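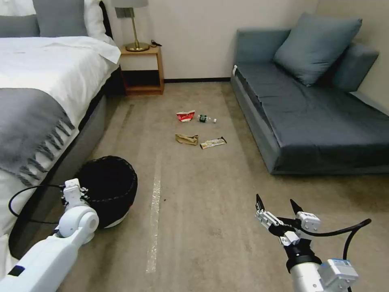

A hotel guest room with a bed, sofa and wooden nightstand, and litter on the carpet.

Drumberg Adopts New Rules on Hotel Cleaning Hours

DRUMBERG, Thursday, March 21, 2024 – The Drumberg City Council has approved an ordinance that sets minimum cleaning times for guest rooms in hotels and inns within city limits. The measure passed by a vote of 11 to 6 and takes effect in August.

Under the ordinance, hotels with 20 or more rooms must allow housekeeping staff a set period for each checkout room and must keep a written record of room assignments for every shift. Rooms that need extra work after a guest leaves are to be logged separately and may not be counted toward the ordinary daily load. Smaller properties are exempt from the record-keeping section but must post the cleaning times where employees can read them.

The city's Office of Lodging and Licensing will enforce the rules. A first violation will bring a written notice, and repeated violations may be considered when an operating license comes up for renewal.

"The council heard from employees who were finishing their assigned rooms after the end of a paid shift," said Council Member Qistina Simanjuntak, who sponsored the ordinance. "The new rules give managers and staff the same written standard to work from."

Kamarul Lumbantobing, general manager of the Pillai Hotel on Rodthorpe Avenue, spoke against the measure during public comment. He told members that fixed times do not reflect the difference between a single room and a family suite, and that hotels would need to hire additional staff during the summer season. An amendment allowing longer turnover periods on holiday weekends was added before the final vote.

Hotel operators in neighboring Dasville, which has no such ordinance, are not affected. The two cities share a visitor bureau, and its director, Uyên Mai, said the bureau would update its guidance to travelers on check-in times once Drumberg hotels submit their revised schedules.

The Office of Lodging and Licensing has scheduled an information session for hotel managers at the Rodthorpe Avenue Library. Printed copies of the ordinance are available from the City Clerk, and written questions may be sent to Aiman Pelupessy, licensing supervisor, at City Hall.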